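# durance-fingers: soft finger vs. hard finger, on small blocks

Notes, logs and print settings from my side-by-side of two sets of gripper fingers on the same arm. Last touched 10th September. 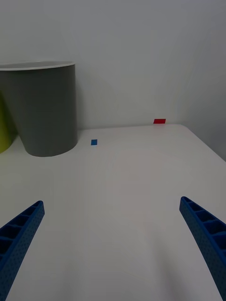
## What's in this repo

I've been going back and forth for months on whether to leave the stock hard fingers on my arm or switch to the ribbed bendy ones, and I finally got tired of arguing with myself and ran a proper comparison. This is all of it! The recordings, the settings, the messy bits, and a script that spits out the tables.

The two sets:

- **Irudgate flats.** Plain hard fingers with a thin rubber pad glued on. They came with the gripper and I've never loved them, but they're very predictable.
- **Durance ribs.** My own print, blue, with open rectangular pockets down the inner face and a dotted outer skin. The thin walls between the pockets are what let the finger wrap a little when it presses on something.

Same arm, same wrist camera, same controller (I call the controller code Noto, it lives in its own repo and you'll need it if you want to replay anything on hardware). The fingers are the only thing I swapped. Well, and the camera tilt, a tiny bit, see the gotchas.

## The task

Pick up a small rectangular block from a white table and drop it in a bin. It's a boring task on purpose. Flat little blocks are mean to soft fingers, and I wanted to see how mean.

Block positions vary between episodes. The ones near the back wall are the interesting ones, especially a block lying right along the wall, where one finger has nowhere to go. If you only look at a handful of episodes, look at those.

## Folder layout

```
episodes/flats/ 40 episodes
episodes/ribs/ 58 episodes
prints/ finger model and slicer settings
calib/ camera-to-gripper, one file per finger set
scripts/summarize.py
notes.txt unedited, sorry in advance
```

Yes, the counts don't match. I kept going with the ribs because I was having fun, and then I had to go out of town. The summary script can trim both sets to 40 if you pass `--even`, and that's the version I'd quote if you're going to quote anything.

## What each episode holds

- wrist video, color only
- joint positions and gripper opening, logged at 20 Hz
- a `result` field: `in_bin`, `dropped`, `missed` or `stopped`
- a free text `comment`, which is blank more often than it should be

`stopped` means I hit the button myself. Usually I got nervous near the wall. I don't count those as failures or as successes, they just sit there in their own column, and you can lump them in with whatever you like.

## What I think so far

I like the ribs a lot more than I expected to. They forgive a sloppy approach angle, and when a fingertip touches the table a bit early it gives way and slides, where the flats would stall the arm and make Noto throw a force error (that beep is burned into my brain). For blocks out in the open I'd pick the ribs every time.

Against the wall it's a different story. The rib tips are narrow, which helps you get in, but they also twist sideways when only one corner of the block is touching. A lot of the `dropped` episodes are that exact thing: good-looking grab, block rotates, block's gone. The flats just hold it. So if your whole job is tight spots and little hard parts, keep the hard fingers and save yourself some filament.

I also tried adding a rubber dip to the rib tips. Four episodes, tossed them all, the coating peeled. I might try again in November with something stretchier.

## Gotchas

1. **The fingers are in the picture, always.** On the ribs they take up a real chunk of the lower part of the view when the gripper is open. I masked them out for one experiment and it made the detector worse, so now I leave them in. Your mileage may vary.
2. **Blue on blue.** One of the blocks is nearly the same blue as the ribs. A color threshold will happily lock onto a finger. I only figured this out after an evening of the arm chasing itself. Use the red block for anything color-based, or print your fingers in some other color, which I should have done.
3. **White table, white wall.** There isn't much texture back there, so depth-from-motion tricks do poorly. The edge where the table meets the wall is the most useful line you've got.
4. **Calibration.** The rib mount is a little thicker than the stock one, so the camera sits at a slightly different tilt. Load the matching file from `calib/`. Mixing them up puts every grasp a bit short, and you'll blame the fingers. I did.
5. **Squeeze force.** The ribs need more closing travel than you'd think. Start low and creep up. Cranking it straight to the limit cracked a rib on my second print.

## Printing your own

Flexible filament, slow, and don't let the slicer put supports inside the pockets or you'll be picking them out with tweezers all night. Settings are in `prints/`. The model should fit any gripper that uses the Paredes bolt pattern. I've only tested it on mine, so check the hole spacing before you spend the plastic.

## Running the summary

```
python scripts/summarize.py --root episodes --even
```

It prints one table per finger set and a second one for just the near-wall episodes. Drop the `--even` to use everything.

## Known holes

There's no tactile data. Lighting never changes, it's soft and even the whole way through, so please don't train on this and expect it to survive a sunny window. And one person scored every episode, me, sometimes late at night.

If you print the ribs and try them on something other than blocks, open an issue and tell me how it went! I'd especially love to hear about fruit.

## License

Do what you want with it. A link back is nice.

Related

- noto-controller: the arm code used for these runs
- paredes-mount: bolt pattern drawings and adapter plates
- irudgate-pads: replacement rubber pads for the stock fingers

We use cookies to remember your settings and count visits. Accept | Manage preferences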